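Typed up from my notes, Nov 1, 2019. Will tidy later.

She runs the fruit side of Fludell, the little guest house up past the Frota turning. Eight rooms, a tray of fruit for each one. Doesn't want her name in, fine by me. We talked upstairs, standing up mostly, because she had sheets to get through before the next lot came.

"Bed's the best table in the house," she said. "Flat, big, right height. My mother laid everything out on a bed." Apples and oranges first, she says, then whatever dark fruit is about. Plums if they're decent. In July it's all plums and she gets sick of the sight of them.

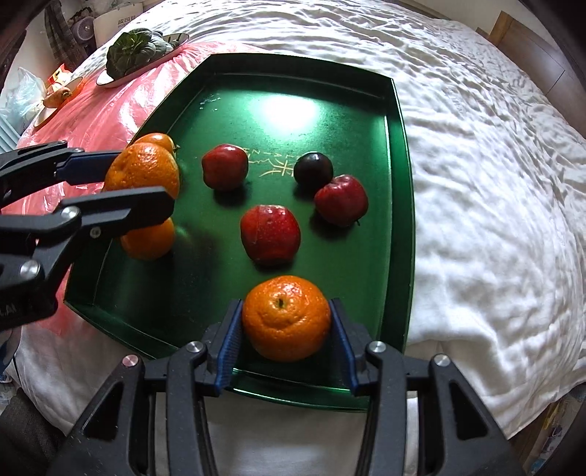

So why a tray and not a bowl? "A bowl hides the bad one at the bottom. On a tray you see the lot, and it gets eaten before it turns."

She used bowls for years. Bought from Ikik, 49 pence each in a closing sale, most of them chipped now and living under the sink. The trays came one at a time, from gifts, from neighbours, none of them a set. She likes a raised edge. Oranges roll, apples roll worse.

Money came up. Last year the fruit cost her 883 pounds, which she knows to the pound becuase she writes it in the back of the bookings diary. Her supplier is Nullberg, out on the ring road. "They're not cheap. They don't send me rubbish either." Returns? Four boxes, in all the time she's used them.

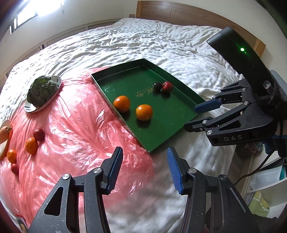

Washing is the bit she's fussy about. Everything gets rinsed in cold water, then dried by hand with a tea towel, no soap, no vinegar, she thinks vinegar is nonsense. After that it all needs somewhere to go, and a sheet of plastic over the duvet does the job, like the pink one with the bok choy on it in its oval steel dish. Greens stay on a plate, fruit can go straight on the sheet. "Plastic wipes down. A duvet cover is a whole wash." She said that twice, so I've put it in.

Asked her what guests leave behind. "Peel. In the oddest places." And the plums, sometimes, they think they're for show.

Then the phone went downstairs and she was off, still talking, somthing about pears.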